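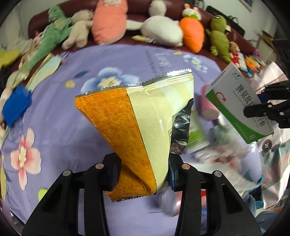 Mar 21, 2021

Reading at Geltasbridge, chapter 14 of Romans, verses 1 to 23. I had meant to finish the Sabbath question first but the notes on it are still out of order, so food it was.

The dispute is over meat and over days. Paul does not rule on either. He says in verse 14 that nothing is unclean of itself, then limits what may be done with that. The limit is the other person's conscience. I compared 1 Corinthians 8, where the case is meat offered to idols, and the argument runs the same way up to verse 13. 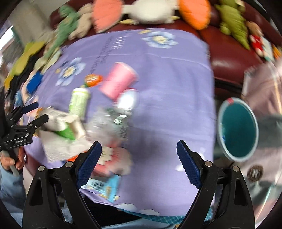
Leviticus 11 is usually brought in at this point, and the Jistmont study guide does so on page 40. I think it confuses two things – a law given to Israel and advice given to a mixed church. Colossians 2 deals with the first. Purple is a similar case, come to that: a purple cloth like the one spread in front of the red sofa would be tabernacle colour in Exodus, and no one now reads a rule into it.

Still unsure about verse 23. "Whatsoever is not of faith is sin" may apply to the eating only, or to everything. Check the Greek again. Return the Bimis concordance by September.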